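## Tallside Station: Hand-Held Gripper Care and Setup

The hand-held grippers at the Tallside station have been placed on a revised maintenance schedule. The schedule replaces the notes issued in February and applies to both the left and the right unit. Staff who book the station through Nanolo should read this item before their next session, as several of the daily checks are now the responsibility of the operator.

Most of the faults reported over the past season had the same origin. Fasteners on the top mounting plates had worked slightly out of position, and the change was small enough to escape notice until the calibration check failed. Plate screws are now to be checked with the torque driver at the start of each day. A plate that can be moved by hand must not be used, and the unit should be tagged and returned to the Joly bench.

Fingers are to be inspected with the gripper fully open and again fully closed. The two fingers must meet along their whole length. Worn fingers are replaced in pairs, including when only one shows damage, and both units are recalibrated after any replacement. The service interval for fingers is now 700 operating hours, reduced from the earlier figure.

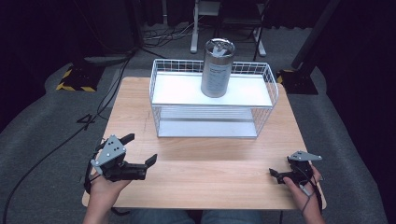
Straps and cables require the same attention. The wrist strap should be snug enough to carry part of the weight of the unit while leaving the wrist free to turn. Cables are to be led back along the forearm with a little slack, and they must not be wound around the handle. An operator who feels a cable pull during a reach should stop, set both units down, and reroute it before continuing.

Calibration remains a two-step procedure:

1. Close each gripper fully and record the zero reading.
2. Open each gripper to its stop and run routine 302 from the Dovomon console.

The routine completes 50 cycles. If the console returns code 601, the opening width recorded for one unit has drifted outside its limit. The routine may be repeated once. If the code returns, the station is to be closed and the fault entered in the log with the side clearly stated. Operators should not attempt to correct the drift by adjusting the finger screws.

Grippers are to be wiped down with a dry cloth at the end of each session. Solvent wipes are no longer permitted on the fingers or the straps. Units should be stored open, with the straps unfastened and the cables loosely coiled beside them.

The revised schedule takes effect at the end of October 2023. Printed copies of the daily check sheet are available at the Joly bench, and completed sheets should be returned there each Friday.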